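Bruston Parcel Help: Questions About Sending Snacks and Sweets Abroad

We are a small parcel office in Bruston and many of our customers send food to family in other countries. These are the questions which we hear most often at the desk and by e-mail.

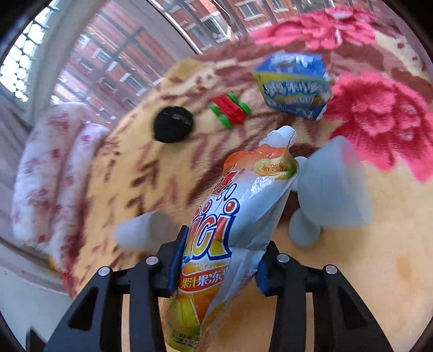 Before you pack, please read also the price list on the wall or on our prices page, which changes every April.

Can I send food in a normal parcel?
Yes, if it is sealed by the factory and keeps well without a fridge. Homemade food we can't accept for Gulari or Siu. For other places, ask us first.

Are jelly and drinks allowed?
They are allowed, but they count as liquid. Each pack must close tightly and must go in its own plastic bag. Please put the bags in the middle of the box, with soft paper on all sides. A parcel with liquid goes by road and sea, so it needs more time.

What about chocolate?
From October until spring we take it without conditions. In the warm months you can send it, but we don't pay if it melts.

How heavy can my box be?
The limit is 4000 grams for the small rate. If your box is heavier, we must use the large rate, even when it is only a few grams too much. There is a scale next to the door and you are welcome to use it before you stand in the line.

What do I write on the customs form?
Write every kind of food in simple words, how many pieces, and the value. "Gifts" or "food" is not enough and the parcel can come back. Write "fruit jelly, 6 packs" or "dry biscuits, 2 boxes". The form is number 2963 and you can fill it in at home.

Do I need the receipt from the shop?
For Siu, yes, put a copy inside the box and give us one more. For Gulari it is not required, but I recommend to keep it until the parcel is delivered.

How long does it take?
To Gulari the road and sea service takes up to 37 days. Siu is usually faster. Before the winter holidays all routes are slow, so please check the dates of the food and don't send anything which expires soon.

Can I follow my parcel?
Yes, with the Lulero code on your receipt. The first scan appears when the parcel leaves our town, normally after 2 working days. If you see nothing after one week, write to us with the code.

What happens if something leaks?
If other parcels are damaged, the sender pays for the cleaning. We are sorry for this rule but it comes from the carrier.

When can I bring my box?
The desk is open from 9 in the morning until 5:30. For the same-day truck you should come before 2 in the afternoon.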